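Board index > Multi-Family Construction > Mechanical and Plumbing
Thread: In-unit laundry exhaust, 6-story wood frame, who is sizing these shafts

pledley_mech
Posted in April, 9:40 am

Six-story wood frame over a one-story podium, 13 units per typical floor. Owner wants a stacked washer and dryer in every unit. The design drawings show individual dryer ducts run through the floor joists to the exterior wall. Structural has since turned the joists 90 degrees at the corner units, so those ducts now cross framing. I am looking at a common shaft with a rooftop fan for the corner stacks only and leaving the rest as individual runs. Has anyone mixed the two on one building and gotten it through plan review without a fight?

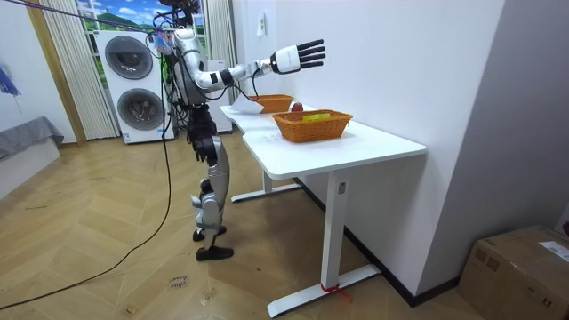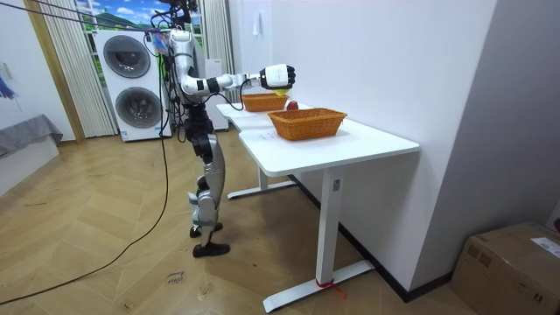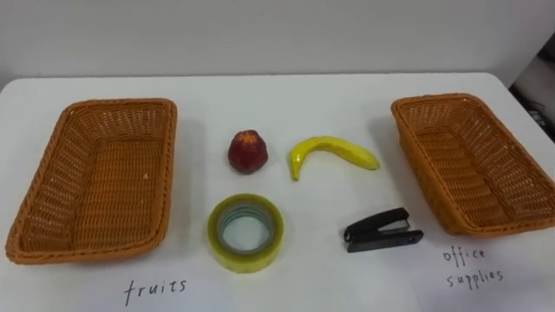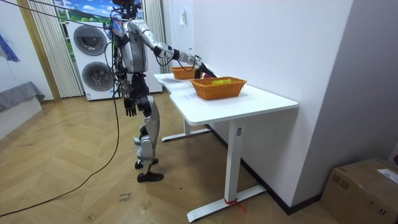 The laundry closets back onto the bathroom wall in all unit types except the corners, where they sit off the kitchen. Moving the corner closets is possible but costs a pantry, and the owner has already rejected it once.

joist_hanger_77
Reply, 10:15 am

Mixed it on a four-story last year. Plan review wanted a separate sheet for the shaft showing rating, fan control and access. No objection to the mix itself. What slowed us down was the subduct detail. The reviewer wanted the upturn inside the shaft dimensioned and we had only referenced a standard detail.

Are the joists open web or I-joist at the corners? With open web you may be able to cross through the webs and skip the shaft.

pledley_mech
Reply, 10:32 am

I-joist. The hole chart does not allow a 4-inch hole where I need it, close to the bearing wall. Open web was priced and dropped.

Broleo
Reply, 11:05 am

I would not do the shaft. You are adding a fan that has to run continuously, standby power for it, a rated enclosure through six floors and a maintenance item on the roof, all for two stacks. Use ventless heat pump dryers in the corner units and delete the duct. A condensate connection to the washer standpipe is all they need.

krajci_super
Reply, 11:48 am

Disagree with Broleo. I run the field side for Krajčí and we turned over a building with ventless units in part of it. Cycle times are longer and the tenants complain. The property manager also has to stock two sets of parts. On paper it saves a shaft, in operation it is a call every week.

Broleo
Reply, 12:20 pm

Cycle time is a tenant education item. It is not a reason to build a rated shaft. What did the shaft cost on your comparable job, with the enclosure, the fan, the power and the fire stopping all counted? People price the sheet metal and stop there.

krajci_super
Reply, 12:41 pm

I don't have it split out that way. The enclosure was in the framing and drywall number. I will concede the power was more than we carried, because the fan was moved after the electrical rough was bought.

Otakar Říha
Reply, 1:30 pm

Two points from the code side, assuming an IMC jurisdiction with no local amendments.

First, no fire dampers in the dryer exhaust, anywhere. That is why the shaft has the subducts and the continuous fan. If the reviewer asks for dampers at the shaft wall, send back the section on common exhaust systems for dryers in multistory structures before you redraw anything. The duct inside the shaft also has to be one constant size with no offsets, so check that your corner units really stack all the way down.

Second, check makeup air. A closet dryer needs an opening or a louvered door, and interior designers keep swapping the louvered door for a solid one. I have seen it happen after permit more than once – the door schedule changes and mechanical is never told.

joist_hanger_77
Reply, 1:52 pm

Seconding the door schedule. Ours came back as solid core on every closet.

pledley_mech
Reply, 2:25 pm

Corners stack on floors two through six of the wood portion. The lowest level shifts for the lobby, so I would have one unit at each corner outside the shaft. Those two could take a short individual run to the side wall, or ventless as Broleo suggests.

Gross area of the smallest corner unit is 773 square feet, so giving up floor space for the shaft is going to be noticed. I have it tucked behind the refrigerator for now.

Broleo
Reply, 2:50 pm

Then you have three conditions on one building: individual, shaft and the leftovers. That is the argument for ventless at all the corners. One detail, one appliance spec.

krajci_super
Reply, 3:10 pm

Or a soffit. Drop the ceiling in the corner kitchens, run the duct below the joists to the exterior wall and stay with individual ducts throughout. What is the equivalent length if you do that?

pledley_mech
Reply, 4:05 pm

Ran it. With two elbows it lands inside the limit at every floor, with 2 feet to spare. If I use long-radius elbows it gets better. Ceiling height in the kitchen is tight but legal. I had ruled out a soffit early on when the architect said no drops in kitchens – I will ask again now that the alternative is a shaft behind the refrigerator.

Otakar Říha
Reply, 4:30 pm

Two feet is not much. Any field offset around a sprinkler main and you are over. Get the sprinkler layout before you commit, and put the permanent length label in the closet on the drawings as a keyed note.

brillora_pm
Reply, 5:15 pm

Following this one. Same joist problem on ours, except the architect already agreed to the soffit and now the cabinet supplier says the uppers won't fit.

pledley_mech
Reply, 5:22 pm

What upper height are you carrying? Ours are 36.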